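Parallel fingers or angled fingers for plates and bottles? Trying two sets on the same arm 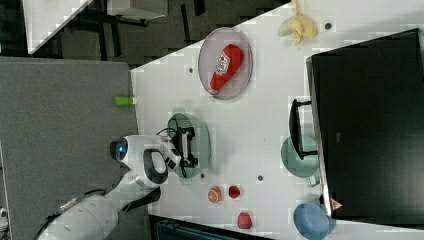

Angled fingers over the green plate, ketchup bottle on the pink one.

wrenfield_t
Posted in Grippers and end effectors, November

We have two sets of fingers for the same arm and I need to pick one before the end of the month. The task is clearing a small table: plates, bowls, a sauce bottle, toy fruit. Nothing heavy. The gripper body stays the same, only the fingers change.

Set A is the angled black pair in the photo. They come from Kirnora and bolt straight on. Set B is a flat parallel pair from Nuttall with a rubber pad on the inside face. Same opening width to within a hair, so I didn't have to change anything in the controller apart from the tool length.

I ran 70 picks with each set over two afternoons. Same start positions, same person driving, same speed limit.

Plates: A is much better. The tips get under the rim and the plate comes up level. B pushes the plate along the table unless it is against something.

Bottle: B is better. It closes on the bottle and stays there. A lets it roll a bit before it bites, and 15 of the failed picks with A were the bottle turning as it was lifted.

Toy fruit: no real difference. The small strawberry is a nuisance with either.

Bowls: A by the rim, fine. B by the rim, also fine, but it leaves the bowl hanging at a slant.

My leaning is A with something done about the bottle. Has anyone put a pad on angled fingers and had it last?

kestrel_bench
Reply

Yes. Use thin silicone sheet and glue it only on the upper two thirds of the inside face. If you take it right down to the tip you lose the thin edge that gets under the plate. Ours were still on after a few months. The corners lift first, so round them off with scissors before you glue.

What is the sensor for in your setup? Are you using it for the grasp or just for watching?

wrenfield_t
Reply

For the grasp point, when it runs by itself. For these tests it was driven by hand so the camera made no difference to the numbers.

oldmill_dave
Reply

I'd question the test before picking a winner. Same person driving means you are measuring how that person drives as much as the fingers. If they learned on A they will approach everything the way A likes. The bottle result could be the approach angle and have nothing to do with the grip.

Also your bottle is lying down. Most sauce bottles I've met are standing up.

wrenfield_t
Reply

The driver learned on B, if anything. We had the Nuttall pair first and only fitted the Kirnora ones in October. Point taken about one driver though.

The bottle lies down on purpose. Standing, both sets pick it up every time and there is nothing to compare.

oldmill_dave
Reply

Fair enough on the bottle. I still wouldn't buy anything on one driver.

Asmaa Tawfik
Reply

I did the same comparison for Brestonlow last spring, with real crockery, and came out the other way. We kept the flat pair. Ceramic plates were too heavy for the angled tips. They would lift the near edge and then the plate tipped out of the fingers at the first turn of the wrist. If your plates are light plastic, then you won't see this until somebody swaps them.

If the job will only ever be light plastic then your result is probably right for you. If there is any chance of heavier plates, weigh one and tape that weight under yours and run it again. It takes ten minutes.

Check the wires as well. In your photo they hang beside the fingers, and on ours one of them caught on a bowl when the wrist rolled. A small clip on the gripper body sorted it.

wrenfield_t
Reply

Thanks, that is useful. The plates are light plastic, yes. I'll try it with weight added. I hadn't thought about the wrist turn, we mostly lift straight up and put down straight.

I'll clip the wires too.

pjm_controls
Reply

Which controller are you on? If it's the Masuvov one, look at the closing force setting before you glue anything. It defaults to low, and with low force any smooth cylinder will roll. Raise it a step at a time and try the bottle again. You may not need a pad at all.

wrenfield_t
Reply

It is the Masuvov. Force was left on default for both sets. I assumed default was the middle of the range.

pjm_controls
Reply

It isn't, at least on the version I have. Have a look in the tool page, second tab. The slider sits near the bottom.

kestrel_bench
Reply

I'd disagree with turning it up much. With angled fingers more force tends to squeeze a round object out towards the tips, and you end up worse off than before. A pad gives you friction at low force, so you get the hold without the squeeze. Also the bottle will fold in at the sides if it's empty.

pjm_controls
Reply

Depends on the angle. On a steep pair, yes, it'll shoot out. On a shallow pair I've had no trouble. And I said a step at a time. It's free to try, the pad means glue and waiting.

kestrel_bench
Reply

True. Try the force first then.

tallow_and_tin
Reply

Slightly off to one side, but has anyone here gone over to suction for the plates? Flat plate, cup in the middle, done. I never understood why people fight with rims.

Asmaa Tawfik
Reply

Food. Crumbs or sauce on the plate and the cup won't seal. We tried it for a week. It was lovely on clean plates.

tallow_and_tin
Reply

OK, I only do clean parts. Ignore me.

wrenfield_t
Reply

Update after this morning.

Closing force up two steps on the Masuvov, Kirnora fingers, no pad. The bottle still rolls now and then but far less. At three steps it started slipping towards the tips, as kestrel_bench said, so I went back to two.

Then I taped a bag of washers under the green plate. Lifting straight up was fine. Turning the wrist, it tipped out on the second try. So Asmaa is right and I would have missed it.

Repeated the weighted plate with the Nuttall pair. It still pushes the plate along the table, but once you have hold of it the plate stays put through the turn. I had to trap it against a block to get that far, and I can't count on having a block.

Next I'll get a second person to drive both sets, then silicone on the upper part of the angled pair and the weighted plate again.

oldmill_dave
Reply

Good. Have the second driver start on A and swap halfway, then start on B the next day. Otherwise you get the learning mixed in again.

pjm_controls
Reply

Did you change the tool length back when you swapped fingers this morning? I've caught myself out with that. The tips come down a few millimetres off and the plate picks look worse than they are.

wrenfield_t
Reply

Checked it just now. It was right for the Kirnora fingers and I had forgotten it for the Nuttall ones. So the weighted plate run on the flat pair needs doing again. I'll put the two lengths on a label on the finger boxes.

Asmaa Tawfik
Reply

We have them saved as two named tools and the name comes up on the screen at start. Saves looking for the box.

wrenfield_t
Reply

Will do that. Does the Masuvov let you lock a named tool so it can't be edited from the pendant?

pjm_controls
Reply

Yes, same page, tick box next to the name. You need the admin login for it.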